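Does shuffling the counter between demos help, or just slow you down?

Posted by Keyvan Talebi, September 10, 2024

So I'm trying to copy the result from the Jendora write-up, the one where a policy trained on 200 demos with a reshuffled kitchen counter beat one trained on 663 demos with everything left in place. My own numbers are a mess and I can't tell if I'm shuffling wrong. Do you move everything, or only the thing being picked up? We've been leaving the big stuff alone (cutting board, toaster oven) and it feels like cheating.
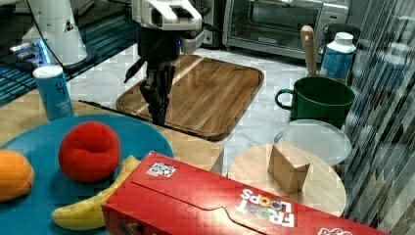

Boris Kos
You're fine leaving the big stuff. I ran it both ways on our Urkport setup and moving the appliances cost me a ton of time for no gain I could measure. Move the target and whatever sits near it, that's my whole rule. Also check your seeds, mine swung like crazy.

Setareh Jafarzadeh
Gonna disagree a little with Boris! It depends on what your cameras see. If you've got an overhead view, the policy can latch onto any fixed edge back there - a towel, a row of jars, whatever - and then it falls apart when you test in another kitchen. I mask out the back of the counter on half the demos and that got me most of the way to the Jendora numbers.
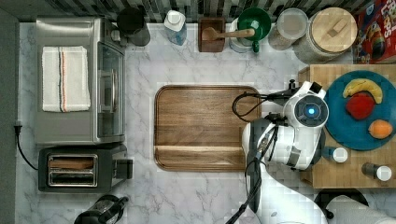
Counter from overhead, arm over the cutting board

The other thing is how you score it. They count a retry as a failure, and lots of people don't, so your numbers might be closer to theirs than you think. I'd rescore before you collect anything new. And keep one layout completely out of training, with the small appliances placed wherever you never had them.
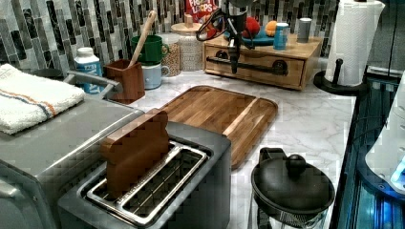 Negin Shojaei
Does the masking still work if you only have 2 cameras? We tried it in October with just the wrist and one side view and it got worse.

Setareh again - it might not, I've only done it with the overhead one. Try masking fewer demos first and see if it comes back up.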